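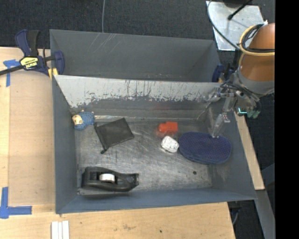
Been reading up on Plurnby, the boxed caramel corn my grandmother kept on top of the fridge. Posting what I have so far.

Ketill Dalsgaard started it as a side line at his bakery in Costthorpe. The first batches were sold in paper cones, 14 to a tray, and only in June when the fair was on.

The box came later. So did the salt. The early recipe had none, and people who remember it say it was much sweeter.

Eskildsen bought the name and moved production out of town. They tried four flavors - plain, maple, peanut and a lemon one that lasted 2 summers.

Varkis was the copycat. Same size box, same red stripe, a few cents cheaper. My uncle swears it was better. I only had it once and thought it was stale.

Ívar Kárason has a box with the old 80 cent price still on it. He won't sell it, I asked.

You can still buy Plurnby, mostly in gas stations up north. The maple is gone. If anyone has seen maple since the new boxes came in, tell me where.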